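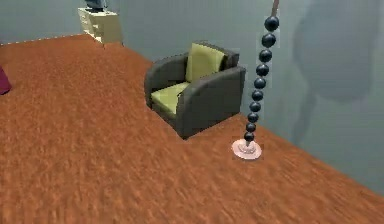
Intan Lubis had the night desk at Prollgate, which meant she watched a machine clean a house that did not exist.

The house was a test house. It lived on the company's servers and had a kitchen, a living room, and a few rooms that held very little. The machine was called Wivov. It was supposed to learn to vacuum, pick things up, and put them where they belonged. When it could do all that in the test house for a month without a serious mistake, it would be sold to people with real floors.

It was November and the heat in the office went off at ten. Intan kept her coat on.

"How's it doing?" Gijs Verschueren asked. He had come back for his charger.

"It's on run 2,606," she said. "It did the living room. Then it stopped."

"Stopped how?"

"It's gone off to look at a corner."

He leaned over her shoulder. The log said the same line again and again: SURFACE CLEAR, CONFIRM. SURFACE CLEAR, CONFIRM. It had been doing that for 39 minutes.
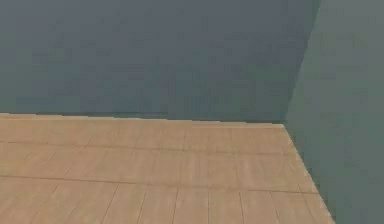
"There's nothing there," Gijs said.

"I know."

"Does it know?"

"It says so. It just keeps asking."

Gijs sat down on the other chair. He had written the part that decided when a job was finished, and he had written it three times. The first version quit too early and left crumbs. The second never quit at all. The third was the one they had now, and Csenge Bakos, who ran the project, had already told a customer called Nellivico that it was good.

"What would you do?" he said. "If you swept a room and it was clean."

"I'd go sit down."

"Right. But how do you know it's clean?"

Intan thought about her mother, who had cleaned offices for most of her working life. Her mother would stand at the door of a room with her hand on the light switch and look it over once. Sometimes she went back for something. Mostly she turned off the light. Intan had gone with her on school holidays and never once asked what she was looking for.

"You get tired," she said. "That's part of it. You've got four more rooms and the bus is at six."

"It doesn't get tired."

"No. So it has no reason to leave."

He wrote that down on the back of a parking receipt. She didn't think it was worth writing down, but she let him.

They tried giving it a bus. That was what Gijs called it, though it was only a number that ran down while Wivov worked. Every second spent in a room made the next second there cost a little more. He typed and she read the values back to him. Around midnight he ate the crackers out of her drawer without asking.

Run 2,607 started in the kitchen. Wivov skipped half of it and declared the house done.

"Too much bus," Intan said.

He cut the number down. The next run went better. The machine did the kitchen, then the living room, and went on to the corner. SURFACE CLEAR, CONFIRM. Then nothing. Gijs put his hand flat on the desk. The log moved to a new line: NEXT ROOM.

"Okay," he said. "Okay, that's one."

"Csenge's going to want it to fold towels by spring."

"Csenge can come in and fold them."

He found his charger under a binder and stood there with it. He didn't seem to want to go out to the car yet. 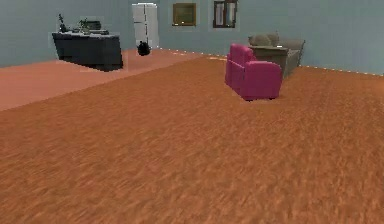
"Would you have one at home?" he asked.

"For the floors, maybe, but I'd still check behind it."

He nodded and zipped up his jacket. When the elevator had taken him down she set up five more runs, pulled her sleeves over her hands, and pressed start.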